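Silto puts robot arms on canteen prep at Drovitz site, no jobs lost

Clurnness, October 16, 2021 - Catering firm Silto is bringing robot arms into its Drovitz kitchens. Fetching and handing over first, knives stay with people. Staff get 90 minutes training each, paid. 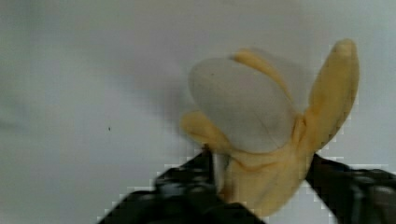
Photo: Silto press office / Celina Malinowski

Kitchen lead Dorota Szulc: "Less reaching, less bending. My team wants thier shoulders back."

Rota changes from May. Early shift starts later, 18 staff move over to menu work and serving. Same hours, same pay. The site does 2000 meals a week.

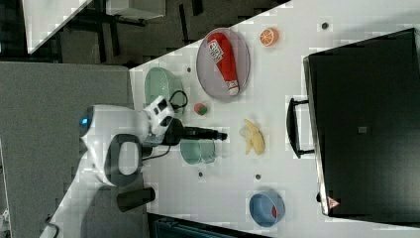
Robot arm at the table with bowls, ketchup and a banana.

Union rep Barbara Wieczorek has asked for a review after the first month, Silto has agreed. Staff can stop an arm at any
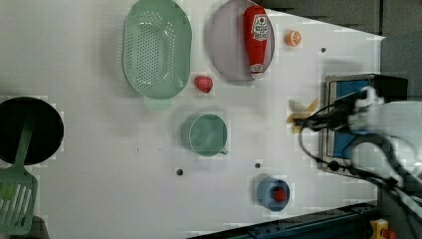

time and no one will be timed against it. Second site, Czarnecka, to be decided.

Press contact: Wakana Sasaki, Silto. Interveiws on request.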